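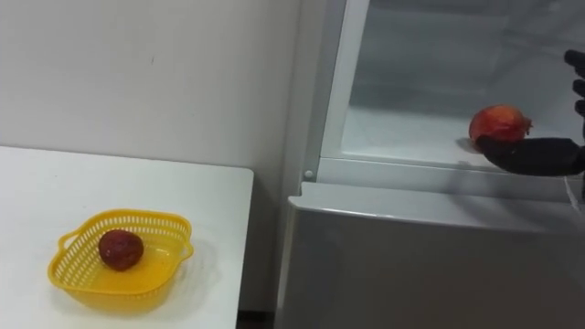 Narkside Fruit List Digest, Vol 40, Issue 5
October 2023

From: Matěj Zelenák
To: Narkside fruit list
Subject: Re: Wikus apples going soft, and who has the Letitz notes

Mahfuz Dewan wrote:

> Dear all,
>
> My Wikus apples are again a disappointment. I picked them at
> the end of August, when the seeds were brown and the fruit came
> off with a small lift of the hand. I put them in the cellar on
> trays and after three weeks they are soft and the skin is greasy.
> The taste is still sweet but there is no bite. My wife uses them
> for sauce and says they are fine for that, but I planted this tree
> for eating in winter.
>
> The cellar is cool in my opinion, but I never measured. There
> are also potatoes in it, and some pears.
>
> Second question. In the spring somebody mentioned the Letitz
> notes about storage of old varieties. Does anybody have a copy
> that is readable? Mine has pages missing in the part about late
> apples.
>
> Thank you and regards,
> Mahfuz

Dear Mahfuz, dear list,

I had the same trouble with Wikus for several years, so I will write what I changed. Please correct me where I am wrong, I am a retired surveyor and not a pomologist.

About the picking date. I believe the end of August is right for your valley, or even a few days late. With us on the north slope it is later. Brown seeds are a sign that comes rather late in this variety, and if you wait for them the apple is very good on the day but it has already started to ripen inside. Now I cut one apple from the shady side and one from the sunny side and look at the ground color, I mean the color under the red. When the green begins to turn, I pick. The apples are a little sour then and you will think you made a mistake. Leave them alone for a month.

About the cellar. "Cool in my opinion" was also my measurement for a long time. When I finally hung a thermometer there, it was 14 C in September, and this is a good cellar with a stone floor. The old books assume a colder autumn than we have now. Since then I keep the best Wikus in the second refrigerator, set to 5 C, until the cellar goes down by itself, which with us is in the middle of November. Then I carry them over. I know not everybody has a second refrigerator, and it is not free to run it, but ours was there already from my mother-in-law's apartment. If you have only the kitchen one, it is better to save one drawer of good fruit than to lose a whole tree.

What I do in practice: the fruit goes in on the same day it is picked, dry, not washed, stems on. I put it in plastic bags with a few holes made with a fork, otherwise the skin wrinkles. Once a week I take everything out on a table, smell it, and remove what is brown or bruised. Smell is quicker than looking. In the first year I left one bad apple over the holidays and I paid for it.

About the pears, I would move them out. Ripe pears give off the gas that makes the apples hurry. The potatoes I would also separate, in this case more for the taste, apples can take a smell of earth. My neighbor stores everything together and says I am too strict — but he also eats everything before Christmas, so we can not really compare.

There is one more thing to think about. Are you sure that your tree is Wikus? There is another apple sold under this name, and I suspect some of them are what the old catalog calls Ekanayake. That one is darker, the stem is short and thick, and it never keeps, whatever you do. If the skin became greasy so soon, I would like to see a fruit cut across the middle. In Wikus the core is small and closed. In Ekanayake the core is open and the seeds rattle when you shake the apple near your ear. The entry for it in the list catalog is number 3755, with a drawing that is better than the text.

The Letitz notes: I have the complete copy, it is 325 pages with the index. The part about late apples is all there, although one page has a coffee ring on it (not mine, I received it so). I can scan this chapter for you, but please give me until after the pressing. We have roughly 40 crates waiting in the shed and my son is here with the trailer only for a few days. If anyone else wants the chapter, write to me directly and not to the whole list, so we do not fill the mailboxes.

One question from my side. Has anybody here grafted Wikus on a weak rootstock in heavy clay? Mine lean to the east, all of them, and I do not know if it is the wind or the roots. I have stakes, but I would prefer to take them away at some point.

With best regards,
Matěj Zelenák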